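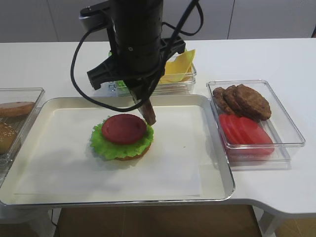 Fig. 1. Patty in the gripper over the tray, burger part built.

26/12/2020. Kustavik, 16mm color reversal print, reel 3. Scan and stabilization.

Picked up at the head of the reel. Print is on a 900 foot core, wound tail out, rewound by hand on the bench before loading. Shrinkage measured over the first perforations is inside what the Zaris transport will take on the normal sprocketless path, so left the tension where it was for reel 2. Edge code is readable on the chase section. It is not readable on the dream section, which was printed from a dupe.

First pass: gate weave is low until the tunnel chase, then the picture hops. Logged the first hop at frame 1,773. That is a tape splice, old and oozing. It lifts the film off the gate by a small amount and the next frames land high. Second hop at frame 3,078, same cause, same direction. Between the two the image is steady enough that I would not stabilize it at all.

Cleaned both splices by hand, replaced the tape, rescanned from ahead of the first to past the second. First hop gone. Second hop reduced but still there. Perforation on the outgoing side has a torn corner, so the optical pin registration is reading the wrong edge and correcting for a shift that did not happen. Turned registration off for that shot and tracked it in software from the frame line instead. Result is acceptable. Kept both versions under the reel folder, suffix _pin and _line. Use _line.

Note for whoever does reel 4: do not let the stabilizer run over the handheld material. On the first attempt it locked to the rail in the tunnel and turned the camera shake into a slow breathing of the whole picture. The shake is the cinematographer's and stays. Limit the correction to what the perforations report and nothing else.

Flash frames. There are muzzle flashes in the chase where a single frame goes close to clear base. The dirt pass reads some of these as damage and fills them from the neighbors, so the guns fire with sound and no light. Masked them by hand. The mask list is in the reel folder as plain text, one frame number per line. If the dirt pass is run again, load the list first.

Spacecraft miniatures. The matte lines around the model are in the print and were there at release as far as I can tell from the Petridis notes. Not touching them. The blue fringe on the trailing edge is a separate matter. It comes from uneven dye loss and it moves with the density, so it comes down with the rest once the fade correction is set properly.

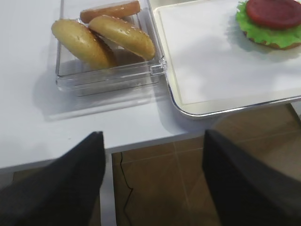 Fade correction on the white corridor shots is the main open problem. Cyan has gone furthest, the highlights have drifted pink, and the walls, the floor and the pressure suits now sit within a narrow range at the top of the scale. The automatic balance pulls the pink out but pushes everything up with it, and the shadow on the floor under the airlock door disappears. What I want is the separation in the bun shot: the clear container is standing on a white table, its edges hold a highlight, and the shadow it throws is a soft gray that is easy to see against the white. The corridor should behave the same way. Set the neutral on the floor shadow instead of the wall, then brought the top end down until the suit seams came back. Much closer. The faceplates still clip and I think they clip on the film.

Second attempt with a separate curve for each channel, no saturation change. Better on the suits, worse on skin. The pilot's face goes green at the jaw line when she turns to the hatch. Blended the two by luminance. Seam of the blend is visible when the door light flickers, so it needs a softer crossover. Left at that.

Sound. Track is variable area optical, scanned with the picture. Cross modulation audible on sibilants in the bridge dialogue. Tried the azimuth first and got no change. Put this down to the print and moved on. The laser effects are very hot against the dialogue and will tempt someone to pull them back. They match the level on reel 1, leave them.

Sent the corridor test to Carleen together with the uncorrected scan.

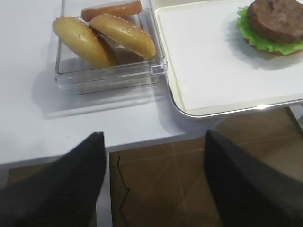
Carleen Kingi wrote back that the neutral is right but the blacks are too clean. In her view a reversal print of this age never had a black that deep, and the star field looks pasted in as a result. She would lift the toe slightly and leave the grain alone in the space shots. She also asked for the test to be run against the same corridor on reel 1, where the dye has held up better.

Checked. She is right about the toe. Lifted it and the model sits back into the stars. The reel 1 comparison is not done, as that scan is still on the Tatby drive and Kohei Mizuno has the drive.

Open:
Get the Tatby drive back from Kohei, pull the reel 1 corridor.
Soften the luminance crossover, check on the door flicker.
Torn perforation at the second splice: repair before the print goes back in the can.
Reel 4 is on the bench, not yet inspected.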